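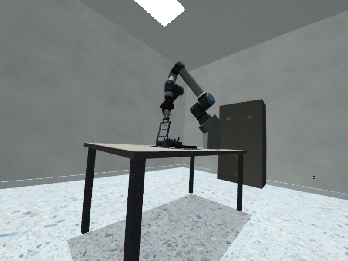
Voyle Paint Is Coming Back to Duletcombe in October

I've been mixing paint in the old Voyle works for 13 years, and I finally get to say this out loud: we're reopening the shop to the public! Voyle started making house paint in Duletcombe in 1884, and this fall we're bringing out 66 colors, all taken from the original recipe books (stains, thumbprints and all). Mali Meredith spent most of the winter decoding the handwriting, so please be nice to her if you see her at the counter. 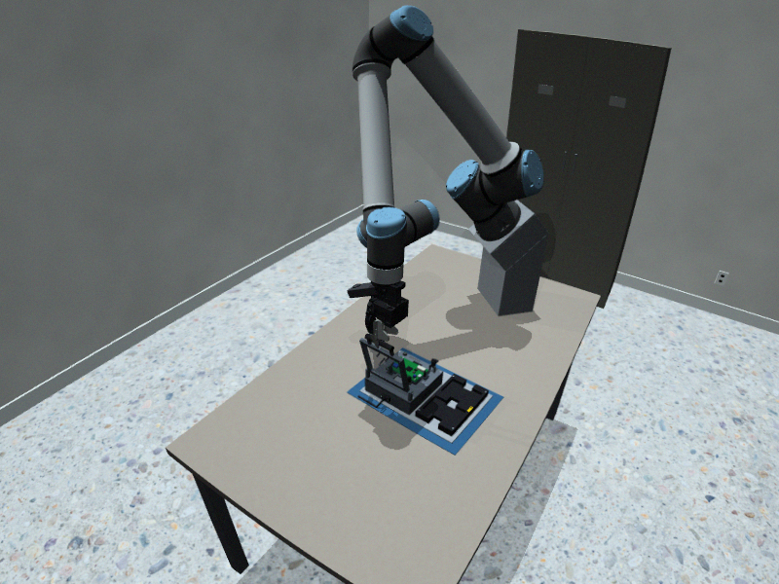
The grays were the hardest to get right. People think gray is gray until they've painted a hallway with the wrong one, and then they call me. Our Bevon Gray is a quiet, middle-of-the-road shade for big plain walls, and if you like gray walls with a light beige table standing in the corner, you're already most of the way to the look we had in mind. Try it in the evening too, it changes a lot after 6.

Hefin Trevor, our head mixer, had this to say: "I wanted to drop the blues. Mali wouldn't let me, and she was right."

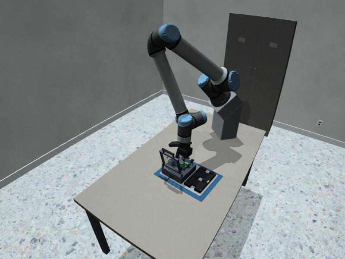
Which brings me to the blues! We only kept two, Nustatetti and Harbor Door, and both are meant for small doses. I'd never do a whole room in either one. A few round spots of blue against gray and black, with a long beige tabletop underneath, is the kind of mix I keep coming back to, and it works just as well on drawer knobs and stair rails.

Doors open at 9 a.m. Sample pots are $2 through the end of October. For press visits or color cards, ask for Berwyn Gough at the shop.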